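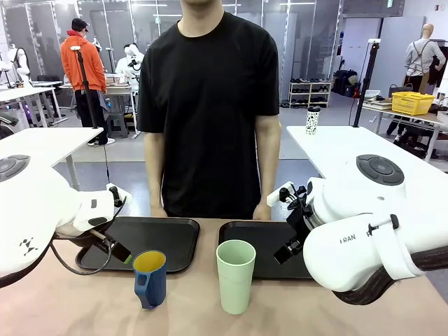 Bainbridge building, second floor: worktable with two black trays.

FIRE AND GENERAL SAFETY INSPECTION - SECOND FLOOR, BAINBRIDGE BUILDING
Inspection date: October 30, 2018
Inspector: Ermelinda Peixoto
Accompanied by: Huw Lloyd, building services
Floor area covered: 1,789 square feet
Previous inspection: July, same year

Ratings: S = satisfactory, A = action needed, N/A = not applicable, NC = not checked.

1. EXITS AND ESCAPE ROUTES

1.1 Corridor clear for its full width: A
Comment: Flattened cardboard stacked against the north wall outside the supply closet. Removed during the visit. Same finding in July. Cardboard is to go straight to the ground floor cage and is not to be held on the landing.

1.2 Exit doors open in direction of travel without a key: S

1.3 Stair door, east: A
Comment: Door is rated for 60 minutes. Closer does not pull the door fully into the latch from a small opening angle. It latches when released from wide open. Adjust the closer first; if the fault remains, check the top hinge, which shows wear.

1.4 Stair door, west: S
Comment: Intumescent strip replaced after the July visit. Good fit.

1.5 Exit signs lit and visible: S
Comment: The sign by the restrooms is partly hidden when the restroom door stands open. Acceptable as the next sign can be seen from the same point.

2. EMERGENCY LIGHTING

2.1 Monthly function test recorded: S

2.2 Full duration test recorded: A
Comment: The unit over the east stair went out after 45 minutes. Replace the battery pack and repeat the full test. The log shows the result but no follow-up was opened. A failed test is to be entered as a fault on the same day.

3. FIRE EXTINGUISHERS AND ALARM

3.1 Extinguishers in place, pins and seals intact: S

3.2 Service tags in date: S
Comment: The tag on the kitchen extinguisher is hard to read. Ask Kiker to rewrite it at the next service.

3.3 Manual pull stations unobstructed: A
Comment: Coat stand in front of the west pull station. Moved. Mark the floor.

3.4 Detector heads clean and uncovered: S
Comment: Huw Lloyd confirmed that the dust caps left on by the painting crew were taken off the same week.

4. STORAGE

4.1 Clearance between stored goods and ceiling at least 24 inches: A
Comment: Binders on the top shelf of the archive room are above the line. Second inspection in a row. The line on the wall has faded and should be repainted before anyone is asked to keep to it.

4.2 Heavy items below shoulder height: S

4.3 Shelving fixed to wall: S
Comment: The Drukgate units are fixed at the top only. This is how the maker's sheet shows them.

4.4 Flammable liquids in closed cabinet: S
Comment: Cabinet door self-closes. Contents list is out of date - two entries on the list are no longer kept.

5. WORK SURFACES AND ROOMS

5.1 Tabletops stable and undamaged: S

5.2 Small items kept in trays or other containers: S
Comment: Loose screws on the bench in the repair room, put away during the visit.

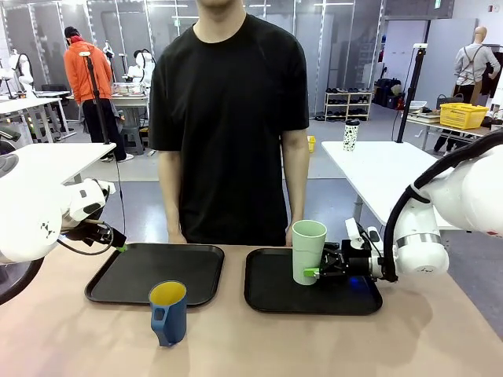 Item 5.2. Black trays on the table, green cup in the right-hand one.

5.3 Floors free of trip hazards: A
Comment: Carpet tile lifting at the meeting room threshold. Taped for now. Tape is not accepted as a permanent repair. Oloseo to quote for the strip as part of the corridor work.

5.4 Waste bins emptied, lids fitted where required: S

5.5 Window restrictors working: S
Comment: One restrictor in the archive room is stiff. Lubricate.

6. ELECTRICAL

6.1 Panel accessible, door closed, circuits labeled: A
Comment: Labels do not match the circuits after the kitchen rewiring. Print a new schedule and remove the old one. At present both are taped inside the door, with pencil corrections on each.

6.2 No power strips plugged into power strips: S

6.3 Outlets near sinks protected: S
Comment: Test button operated on each. All tripped and reset.

6.4 Portable heaters: NC
Comment: Heaters are still in the basement store. Check when issued.

7. FIRST AID

7.1 Kit complete and in date: A
Comment: Eyewash past its date. Burn dressings low. Reordered by H. Lloyd.

7.2 Names of first aiders posted: S

ACTIONS BY PRIORITY

High: 1.3 closer, 2.2 battery pack and retest.
Medium: 4.1 repaint line and lower binders, 5.3 threshold, 6.1 circuit schedule, 7.1 eyewash.
Low: 3.2 tag, 3.3 floor marking, 4.4 contents list, 5.5 restrictor.

High items are to be closed before the next monthly lighting test. Send the closing note to E. Peixoto with the fault number.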